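The Fumon Pancake and Waffle Mix, 40 oz bag

We use cookies to keep your cart full and to see which pages people like. By staying on this page you agree to our cookie policy. Accept / Manage settings

Okay, so this is the one I get the most mail about. I started mixing Fumon in my own kitchen for Sunday breakfasts, then for the neighbors, then for a bake sale where I ran out before ten in the morning, and at some point I had to admit I was running a pancake mix company. It's still the same recipe (well, almost, I swapped the sugar once and I'll get to that) and it's still the thing I eat most weekends myself.

The short version: it's a buttermilk mix made with soft white wheat flour and a little toasted oat flour, which is where the slightly nutty smell comes from when you open the bag. You add an egg, water or milk, and melted butter if you're making waffles. One bag makes a lot of pancakes, and how many depends on how big you pour them. I pour them big.
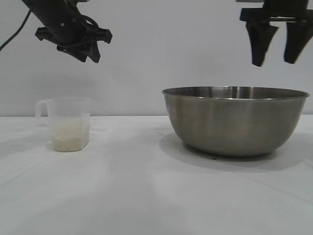

The oat flour is stone ground at Robichaud, a small mill that I've been buying from since my first real batch, and it goes through the toaster there before it ever gets to me. Oat flour drinks up liquid slowly, so please let the batter sit! I know, I know, everyone's hungry. Give it 13 minutes if you can stand it. I mix mine in a big stainless steel bowl like the one here, much bigger than you'd think you need, and I measure the water in a plastic cup with a handle, the cloudy kind that has been through the dishwasher more times than I can remember in my house. Nothing fancy needed. A fork works fine for stirring and you should leave some lumps in. If you beat it smooth you'll get flat, rubbery pancakes and then you'll write to me, and I'll ask if you beat it smooth.

About that sugar. The early bags had brown sugar in them, and I loved it, but it clumped like crazy in humid weather. Natalie Ackroyd, who packed orders with me that first summer, used to whack the bags on the counter before sealing them. Now it's a fine cane sugar and there's a touch less of it. If you miss the old taste, stir a spoonful of brown sugar into the wet stuff and you're back where we started.

What's in it: soft white wheat flour, toasted oat flour, buttermilk powder, cane sugar, baking powder, sea salt, baking soda. Contains wheat and milk. It's made in a room where I also handle almonds, so please skip it if nuts are a problem for you.

How to make it
For pancakes: 1 cup mix, 3/4 cup water or milk, 1 egg. Rest the batter. Medium heat, a little butter in the pan, flip when the bubbles pop and stay open.
For waffles: same again, plus 3 tablespoons melted butter. Cook them longer than your waffle iron tells you to. Mine beeps way too early and I just ignore it.
For a crowd: the whole bag goes in one giant bowl, or two if you don't trust yourself. Keep finished pancakes on a rack in a low oven, not stacked on a plate where they steam each other soggy.

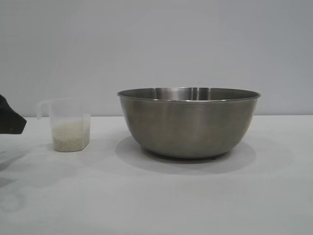

A small measuring cup with a handle makes life easier on pancake mornings.

Storage
Roll the top down and clip it, or tip the whole thing into a jar. It keeps for months in a cool cupboard and even longer in the freezer (no need to thaw, just scoop). The best-by date is stamped on the bottom of the bag.

Sizes and shipping
The 40 oz bag is the regular one. There's also a sack for cafes and camps, and if you want that, email me first so I can tell you how long the wait is. Orders go out every Wednesday. I close the shop for most of January to clean, do my taxes and sleep.

What people have said
"My kids ask for the nutty ones now. I doubled the salt by accident once and they still ate them." Styliani Triantafyllou
"Good waffles, very crisp. The bag is a little hard to reseal, so I moved it to a jar." Genji Matsuda
"I used it to coat chicken. I don't know if I'm supposed to, but wow." Océane Beaulieu

(You're absolutely supposed to, Océane. Add black pepper.)

Goes well with
Butier maple butter, which I also sell because I was eating so much of it I figured I might as well buy it by the case. Bretum blueberry syrup is back too, but I only got 161 bottles and I'm keeping one.

Questions? Write to me through the contact form and I'll get back to you, usually at night once the dishes are done.

Aaliyah Arsenault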